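Altetti puts its hand gripper care routine online, free to anyone with a screwdriver

PREKDEN, December – I look after the hand grippers at Altetti, and today I get to do something I've been bugging people about for months: we are publishing the whole care routine for the Ratora, our hand-held gripper with the yellow fingers. All of it! The setup, the check before each session, the finger change and the sad little chapter on what to do when one comes back from a room full of blankets and won't close straight.

Until now the routine lived in a binder in our Prekden workshop, plus a few pages taped inside a cupboard door. Customers got a two-sided card in the box, and I've seen what happens to that card. So if you own a Ratora, rent one, or inherited one from the team down the hall, go ahead and download the thing. It costs nothing and you don't have to give us your email.

For those who haven't met it, the Ratora is a gripper you carry by hand. A person picks things up with it, folds with it, drags a corner across with it, and what it records goes toward teaching robots to do the same job. It has no arm, so the person holding it is the arm. That makes it simple to look after in some ways and a real pain in others. A robot bolted to a bench never gets set down on a quilt with its fingers full of fleece.

Cloth is what most of our customers are working with right now, and cloth is what the new guide spends the most pages on. Blankets, shirts, towels, pillow covers, everything on a bed. It's gentle stuff, you'd think. But fleece sheds, and loose threads find the slots in the fingers and work their way down to the hinge. I once pulled a wad out of a hinge that I would have sworn was a small animal.

Ratora grippers out among the bedding:
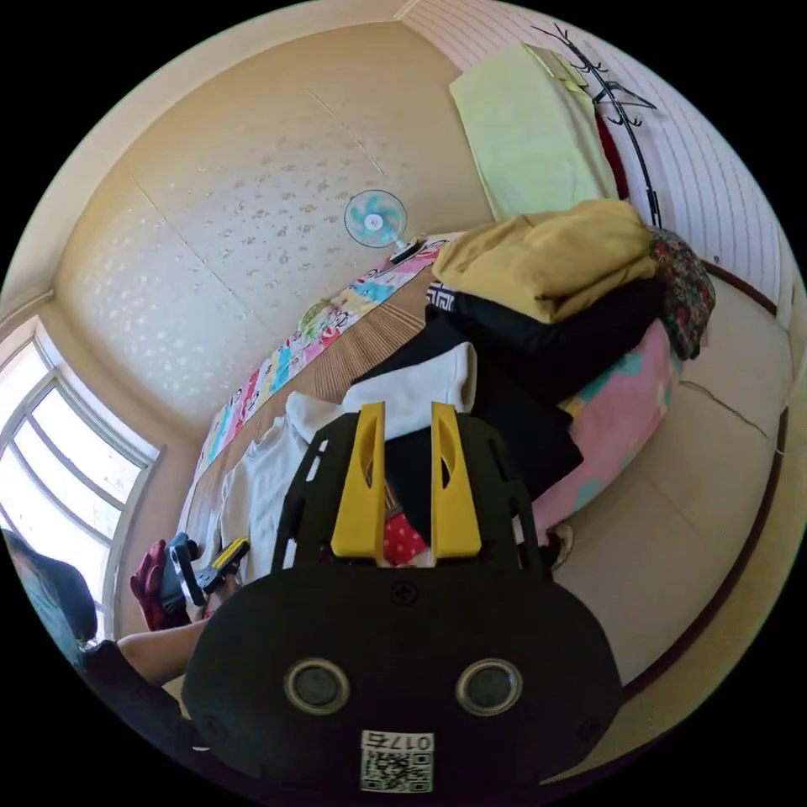
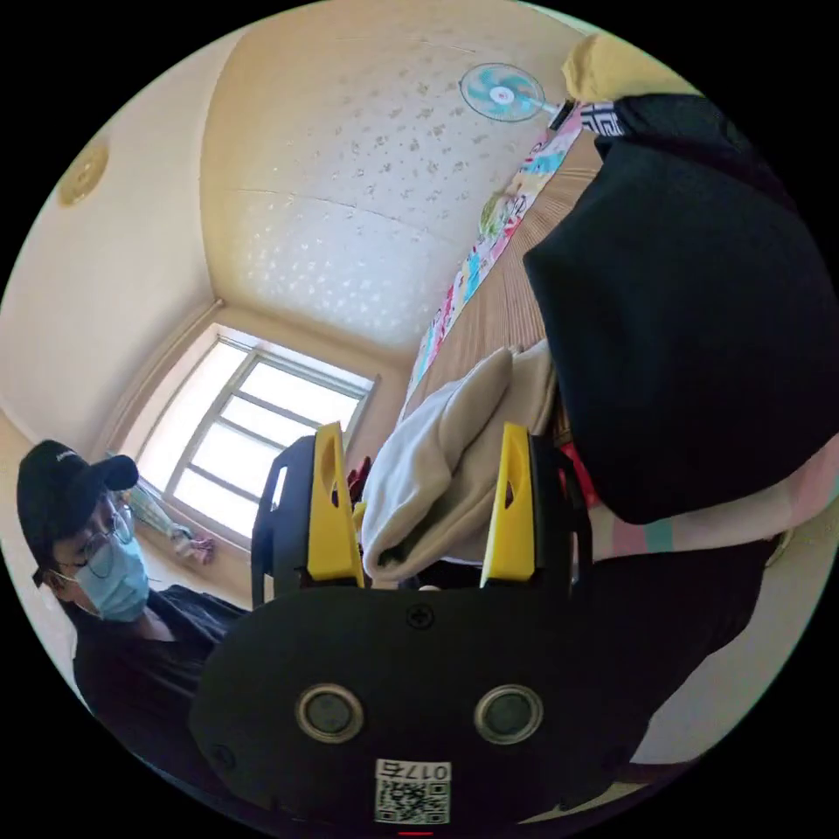
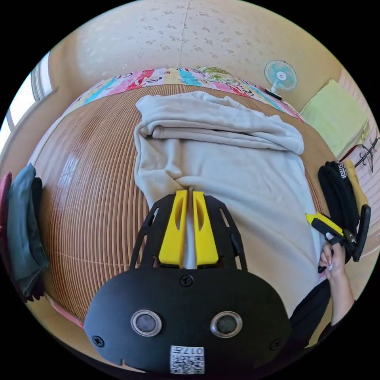
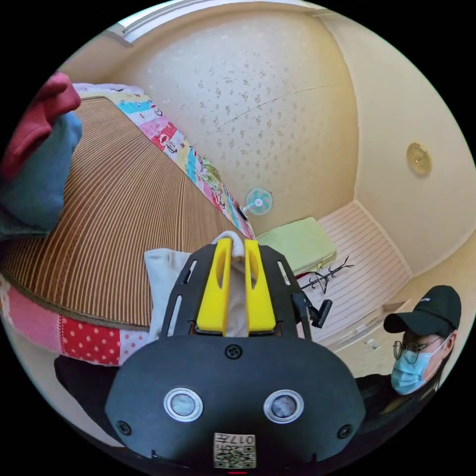 Now for the routine itself, in the order I do it.

Start with the gripper switched off and lying on its back on a clean towel. Take a soft brush (a makeup brush is great, a paintbrush that has met paint is not) and go up each finger from the base to the tip, inside the slot and out. Then brush the openings in the black frame, which hold on to lint longer than the fingers do. Please don't blow compressed air in there. I know it's satisfying. It also drives fluff into the hinge, and then I get a box in the mail.

Next, close the fingers slowly and look at the tips against a window or a lamp. They should meet along the whole edge. A sliver of light at one end means a finger has shifted on its mount, and 2 millimeters is the most we allow before you stop and reseat it. Loosen the mount, press both fingers together by hand, tighten it again while they're touching. Go easy with the screwdriver! The screws go into plastic, and you only get so many chances before the thread gives up.

Then wipe the silver-rimmed circles on the housing with a dry lens cloth. Wipe the label too. It's the part everyone forgets, and a smudged code that won't scan will cost you more time than a dirty finger ever did. If yours is peeling, write to us for a new one and we'll print it with the same number. Don't make your own with a marker. Two units in one room with look-alike labels is how a whole afternoon of recordings ends up in the wrong folder, and yes, that was us, and yes, I was the one with the marker.

The last step is the warm-up. Open and close the fingers on nothing, then on a folded washcloth, then on a single layer of a thin shirt. The washcloth tells you if the grip is strong enough. The shirt tells you if the tips are lined up, as thin cloth slides right out of a crooked pair. If the shirt slips, go back to the light test.

With practice the whole check takes less time than making coffee. A full service, with the fingers off and the hinge opened, takes me 30 minutes on the bench. Give yourself an hour the first time, and put the screws in a dish.

How often should you do the full service? I used to say "when it feels gritty," which my colleagues kindly pointed out was no use to anyone but me. So we ran one Ratora on nothing but blankets and towels at our workshop and logged every close. It reached 3,795 before the tips went past our limit. Your number will be different, depending on the cloth and on how hard your people squeeze (some of them squeeze very hard). We decided to play it safe in the guide: brush after every 200 closes, and open the hinge as soon as brushing no longer brings back a smooth close.

There's a section on parts as well. Replacement fingers are now sold in pairs only. We tried selling singles and it was a mistake, because a fresh finger next to a worn one never lines up properly and you end up chasing it all day. Each pair comes with new screws and a strip of grip test cloth. If you bought a single from us this year and it's giving you trouble, send us the serial number and we'll swap it for a pair at no charge.

I should also mention the Gál case, the hard carrying case we ship with new units starting this month. The old case held the gripper by its fingers, which I complained about loudly and often. The Gál holds it by the body, with the fingers left free and slightly open, so nothing pushes on the mounts in the trunk of a car. Owners of the old case can buy the foam insert separately. It fits with a little trimming along the back edge, and the cutting line is printed in the guide at full size.

A few questions come up in nearly every call, so I've answered them here too.

Can you wash the fingers? Yes, off the gripper, in lukewarm water with a drop of dish soap. Let them air dry overnight. Keep them away from radiators and dishwashers.

Can you oil the hinge? No. Oil and lint make paste.

Does the care routine change if you use two grippers, one in each hand? The cleaning is the same, but keep a separate log for each unit and don't trade fingers between them. Most right-handed people wear out the right one first, and you want to be able to see that in the log.

What about one that's been dropped? Do the light test and the warm-up before you record anything else. A housing that landed on a mattress is usually fine. If it hit tile, look for a hairline crack by the screws, and if you find one, please stop using it and send it in.

The guide is on the Altetti website from this morning, as a printable file and as plain web pages you can read on a phone with one hand. The English edition comes first. Other languages follow as we finish checking them, and I'd rather they were right than quick. If you spot a mistake, or you've found a better brush than mine, use the form at the bottom of the parts page. I read those myself, usually before lunch.

About Altetti

Altetti designs and services hand-held grippers and their accessories at its workshop in Prekden. Its products include the Ratora hand gripper and the Gál carrying case. Spare fingers, screws, labels and case inserts can be ordered through the parts page of the company's website.

Press contact: Altetti workshop desk, Prekden. Review units and a printed copy of the care guide are available to reporters on request.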